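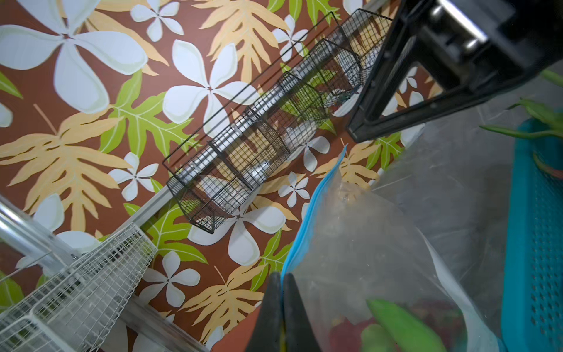 Bagging produce with two arms: planner tips
Atif Sandhu, March 2026

Clear zip-top bags are my favorite test for a motion planner – they shine, they crumple, and depth readings go right through them! A few settings that have paid off on our bench:

Segment the colored zipper strip first and fit a curve to it. It's the one part of the bag Tikbridge tracks well, and 15 frames of history is plenty.

Give each arm its own queue in Mohmand and let them share a single lock over the tray. I ran one merged queue until January and spent more than 32 evenings chasing deadlocks. 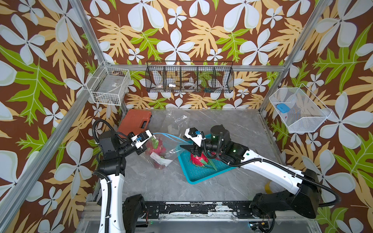

Pad the collision shapes for the wall baskets by 4 cm, and the cable loops by more if you have room. Then replay the plan at one-third speed before you let it loose. I love this step, you catch so much!

Save your grasp poses per fruit, too. Leafy scales throw off the width estimate.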